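coding was done by two readers, Raudsepp and Žukauskas, working apart. Corpus: 2,176 statements by party leaders on coalition deals, taken from interviews and floor debate. 381 dropped, mostly duplicates.

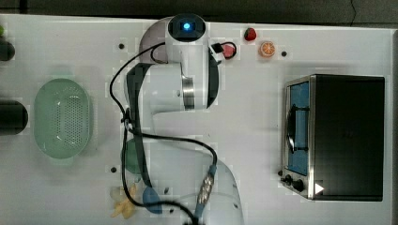 4.2 Threats to withdraw

A threat counts only if the speaker names a condition. "We are watching closely" does not count. Junior partners threaten more than senior ones, as Sedgwick argued, but mostly before a budget vote. After the vote, very little.
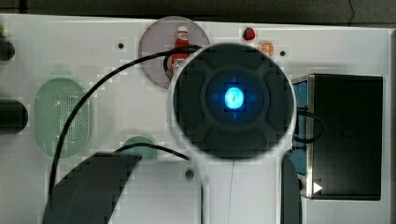 Figure 3. Robot arm above a white tabletop, seen from overhead.

Vague threats were the hard part. Both readers went back over 100 of them in March, and disagreed on 12. Those went to Kütt for a final call. Most were conditionals with no clear actor ("if this contineus, things change").

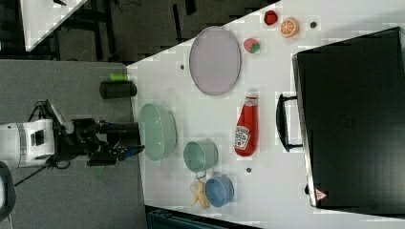 Same pattern in the regional assemblies, weaker. Painemal's objection stands: local deals are often unwritten, so no text to break. We kept them in anyway, flagged. 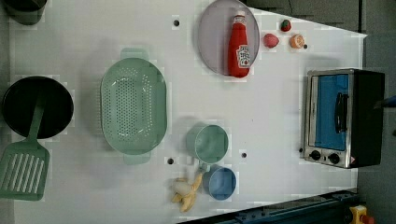
and dropping them does not change the sign of the main effect, only its size. Confidence motions are treated separatly in 4.3, with the wording of each deal as a control.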